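Trukbridge Center Opens Cloth-Folding Study to Hand-Guided Teaching

The Trukbridge Center for Applied Handling has begun the second phase of its household textiles study, in which operators teach two-armed robots to sort, move and fold cleaning cloths. The center announced the new phase on April 11, 2026, following a review by its program office.

The study asks how many demonstrations a robot needs before it can handle soft material on its own. Cloth is a hard subject for automation. It changes shape each time it is touched, and a corner that is easy to find in one attempt may be hidden in the next. The center chose microfiber towels for the work, in several colors and sizes, with a plastic bin as the target for put-away tasks. 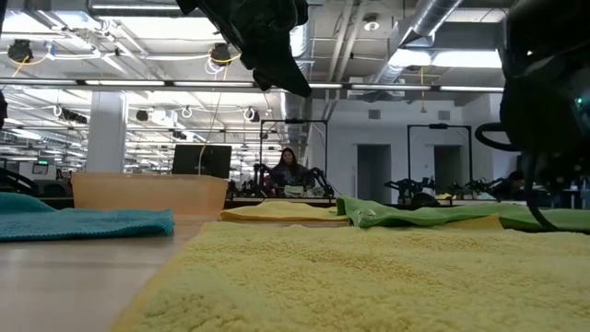 Two Ways of Teaching

Operators will use two methods during the phase. In the first, a person holds the arms directly and moves them through the task while the joint positions are recorded. In the second, the operator works by remote control, moving a pair of leader arms that the robot's arms copy.

"A person folding a towel makes many small corrections without thinking about them," said Hanne Juntunen, who directs the study. "We want those corrections in the record. A clean demonstration with no mistakes in it teaches the robot very little about what to do when a cloth slips."

Each session begins with the towels laid out in a new arrangement. The starting layouts vary on purpose: some towels lie apart, some overlap, and their angles to the table edge differ. Two arms face each other across the wooden work surface, so that a towel can be passed from one side to the other or held by both at once.

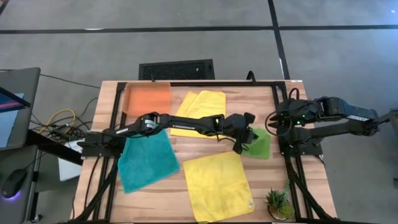 Page last changed: April 11, 2026

The first phase produced 1,078 recorded demonstrations, of which 300 were set aside for testing. Those recordings covered single towels only. Phase two adds groups of towels, and operators must separate a chosen cloth from its neighbors before moving it.

Small cameras carried near the grippers record each attempt at close range, and fixed cameras cover the table as a whole. According to the program office, the close views matter most in the last moments before a grasp, when the arm itself may block the view from farther away.
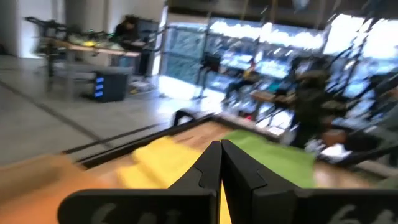 Nermina Yordanov

New operators complete 8 hours of practice before their recordings are added to the study. Training covers the speed of the arms, the amount of cloth to take between the fingers, and the correct way to end an attempt. Failed attempts are kept and labeled as such.

The center has also changed its rules for passing a towel between grippers. Operators are now asked to bring the second gripper in slowly and to pause before the first one lets go. Earlier recordings often left out the pause, and the trained system tended to release too soon.

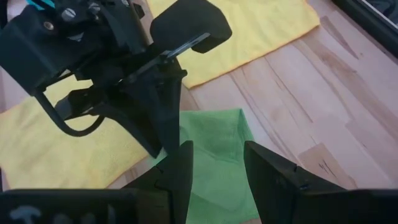 The same rule will apply to both teaching methods, so that recordings made by hand and by remote control can be compared fairly.

Two partner sites, Rodulden and Parnport, will receive copies of the recordings and run their own tests. The Lazarević Fund is supporting the work for a period of four years. A first set of results is expected in June and will be posted on the center's study page, together with the written instructions given to operators.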